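Status: final version, minus the appendix with the raw sheets (handed in on paper). Sections 3 and 5 got rewritten after the draft comments. Section 4 mostly the same.

# From basket to drum: how people load a home washer

Home Systems project, spring term. Done in June, written up in June.

## 1. What we wanted to find out

Short version: does the way dirty laundry gets stored before washing change how it gets washed? Bins, baskets, piles on a chair, bags on a door hook. We had a guess that people with one mixed basket wash mixed loads and people with two or more sort. Sounds obvious. Our first proposal got sent back for being obvious, so we added a second question, which is how much water ends up being used and whether sorting makes it worse.

The second question turned out to be the better one.

## 2. Who and where

Twelve households in the Grikent apartments, all in the two buildings on the north side of the lot. All have their own washer in the unit. We left out the people who use the shared laundry room in the basement, different habits completely, they plan around the machines being free. Somebody should do that as a seperate project.

Two weeks of logging per household. Not the same two weeks for everybody, we started people as they signed up.

Each household got:

- a log sheet (one line per load)
- a pencil on a string, taped to the sheet
- a box of Jeketti powder so everyone was on the same detergent
- our contact info

The pencil on a string was the best idea in the whole project. The households where it came off had gaps in the sheet.

## 3. Method

### 3.1 The log sheet

Five columns: time started, where the clothes came from (basket, floor, bag, other), sorted yes or no, water level setting, how full. How full was low, half, three quarters, packed. We had pictures of the four levels printed on the back of the sheet because "full" means something different to everyone. In the trial run one household wrote "full" for a load we would have called half.

Draft version of the sheet also had a column for water temperature. Dropped it. Almost everyone wrote cold every time and then started skipping the column, and then skipping the one next to it.

### 3.2 Water

No flow meters, budget was basically the detergent. Water per load was worked out from the manual for each washer model plus the level setting on the sheet. So it is a calculated number, not a measured one. Where the washer picks the level by itself we used the fullness column and the midpoint from the manual. Known weak spot, see 6.

### 3.3 Visits

One visit each, on a wash day, whenever the household said was good. We watched a load get put together, from the storage spot to the start button, and wrote down the order things went in. Didn't help, didn't comment. Asked questions after the lid was closed.

### 3.4 Putting it together

Everything typed into Flirkix by hand. Flirkix doesn't like blank cells in a time column so missing start times were entered as noon and flagged. Start time isn't used in any of the results below, so no effect, but if you open the file and wonder why Grikent does so much laundry at noon, that's why.

## 4. Results

56 usable loads. A few more were logged but with two or more columns empty, those are out.

### 4.1 Storage

| Storage type | Households |
|---|---|
| One mixed basket or bin | 6 |
| Two or more baskets | 3 |
| Bag or bags | 2 |
| No fixed spot | 1 |

"No fixed spot" was a bedroom corner, mostly. They asked us to say it was mostly clean.

### 4.2 Sorting

The mixed basket group sorted less, as expected, but more than we guessed. Several of them sort at the machine: dump the basket out, pull whites or towels, put the rest back. One household sorts by person and not by color at all. Kids' stuff in one load, adults' in another, red next to white, no problems reported.

The multi-basket households sorted nearly every time, but here's the thing we did not expect. Their baskets fill at different speeds. The dark basket fills up, the white one doesn't, and then somebody needs a white shirt and runs the white load at half. So they sort more and also run more part loads.

### 4.3 Fullness

Half and three quarters were the common answers. Packed was rare on the sheets and less rare on the visits. We think people don't like writing packed. Two visits where we'd have said packed, sheet said three quarters.

Round baskets vs. tall bins: people with a wide basket tend to see everything at once and pick from the top. People with tall bins tip the whole thing. Stuff at the bottom of a wide basket can sit there for several washes. One person found a sock they'd replaced already.

### 4.4 Water

Total for the 56 loads: 2038 gallons. That's a bit over 36 gallons a load on average, high side, but most of the machines in these buildings are older top-loaders. The newer ones in the group pull the average down.

Half loads run on the high water setting were the biggest waste. In most cases it was just that the setting had been left from the last load. Nobody we asked had changed it on purpose. One household didn't know the button did anything.

So on question two: sorting by itself doesn't use more water. Sorting and then not waiting does.

### 4.5 Order of loading

From the visits only. Most common was top of the basket first, whatever that is, straight in. Second was big things first (jeans, towels) then small stuff around. Only one household put detergent in before the clothes, which is what the Jeketti box says to do. The others sprinkled it on top or used the drawer if there was one.

Nobody checked pockets on every item. Everyone said they usually do.

## 5. Visit notes, one household in more detail

We were asked in the draft comments to give one visit in more depth so the method is clearer. This one is from the mixed basket group. Top-loader, one basket, everything goes in it.

Notes as written on the day, cleaned up a little:

- basket is plastic, round, carried to the machine and set on the floor
- no sorting before, maybe some at the machine (depends who's doing it)
- light stuff and dark stuff together, cold wash
- level button: left where it was
- asked about inside-out for printed shirts. "If I remember"

The printed shirt thing came up at almost every visit so we ended up adding it as a question. Opinions are strong. Some people turn every print inside out, some say it makes no difference after the first few washes. Our log can't say anything about it, two weeks isn't enough to fade anything.

Mixed basket is a good word for it. Yellow shirt with SPACE on it, bright blue, a black thing with a white pattern, all in one heap. 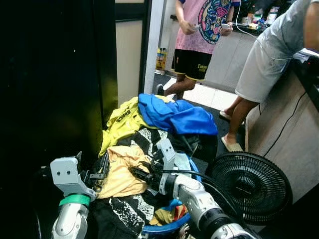
Washer, lid up:

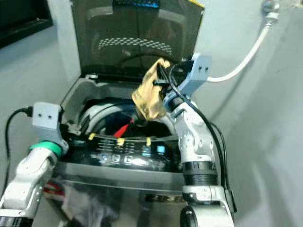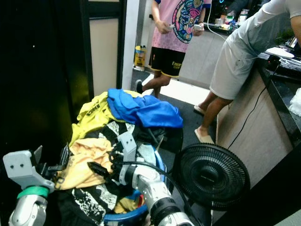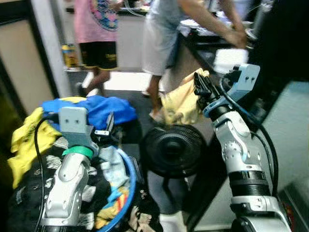

For this household the fullness answers were steady, three quarters nearly every time, and the water was close to the group average. If you want one that's typical for the mixed group this is a fair pick. The multi-basket households vary a lot more between loads and we couldn't have picked one.

One more point from the questions afterward. We asked what decides when it's wash day. Options were: basket full, ran out of something, fixed day, weather. Most of the mixed basket group said basket full. Most of the multi-basket group said ran out of something. This fits 4.2 pretty well and we wish we'd had it on the log sheet from the start and not just as a question at the end.

## 6. Problems

- Water is calculated. Already said. Van Rooij has a clip-on meter that would have worked on the supply hose but the loan list was full till the end of term.
- Two weeks is short. One household was away for part of theirs.
- Being watched. People probably load more carefully with students standing next to the dryer.
- Fullness is a judgment call even with the pictures on the back. We tested ourselves on the same load and disagreed once.
- Same detergent for everyone was supposed to keep things even, but two households went back to their own after a few days (smell). Didn't matter for water, would matter for anything about results of the wash, which we didn't look at anyway.
- The multi-basket group is three households. Everything said about them above should be read with that in mind.

## 7. What we'd tell a household

Asked for by the course, so:

Check the water level button before start. Every time, it stays where the last person left it. Biggest saving by a lot and costs nothing.

If you use seperate baskets, make the white one smaller. Then it's full when it looks full.

Wide basket: tip it out now and then.

Powder first if it's a top-loader and powder. Read the box.

## 8. If someone continues this

Put a meter on it. Get more households with two baskets. Add "why today" as a column and take out start time, we never used it. Tape the pencil twice.

We also had an idea about giving half of the mixed basket households a second basket partway through and seeing if the loads change, but that needs at least a month per household and somebody to pay for baskets. The Flirkix file is set up so a second phase can go in a new tab with the same columns. The flagged noon entries are in gray. Log sheets are in the folder in the project room, second shelf, and the leftover Jeketti is under the sink there if anyone needs it.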